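Needle practice, week two

I have been sewing for most of my life. Quilts, hems, a canvas cover for the boat that is still holding up after 588 miles on the trailer. Suturing has more in common with that than I thought it would, and some things that are completely different.

The main one is the needle. A quilting needle is straight and you push it. A suture needle is curved, and you have to turn it along its own arc or it drags at the tissue. Naomi Kinyua, who is teaching our group, had us draw the curve on paper before we touched a pad. I drew it 79 times. My sewing habit is to shove, and it took a while to get my wrist to stop doing that.

The second thing is the thread. At home I cut a length as long as my arm and don't think about it. In a small space a long tail gets caught under everything, so we cut short and park the loose end to one side before starting a knot.
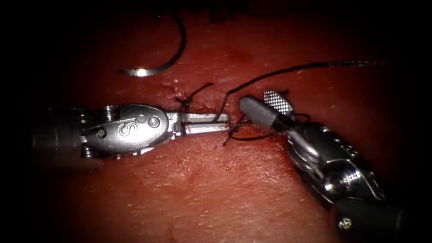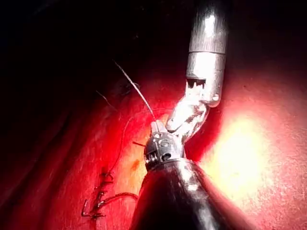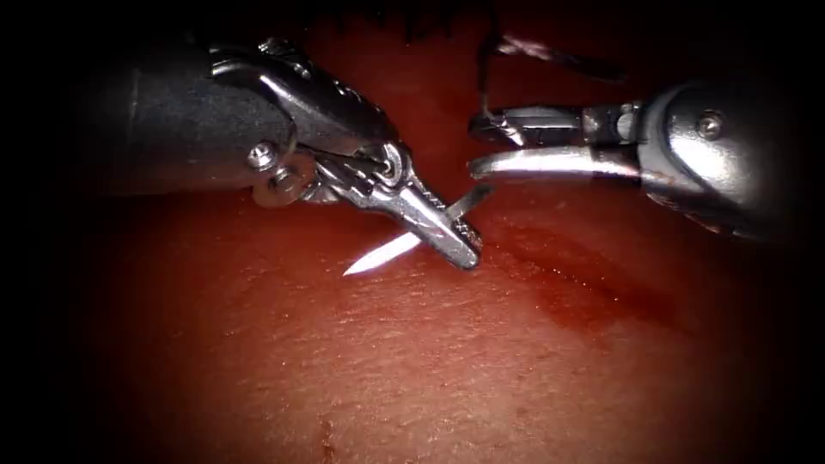
Suturing, with metal jaws in place of fingers.

Where you hold the needle matters too. Arvo Laitinen told me to grip it a little back from the middle, toward the thread end. Too close to the tip and there isn't enough needle left to come out the other side. Too far back and it can bend. I wrote that on a card and taped it to my notebook.

My knots are fine — I can thank years of tying off quilts for that. My spacing is poor. Định Bùi puts his stitches in evenly without seeming to look, and mine wander wider apart as I go down the line. Next session I plan to mark the entry points with a pen first, the way I would chalk a hem.

We meet again in the first week of November. Before then I need to finish the binding on Darlene's quilt.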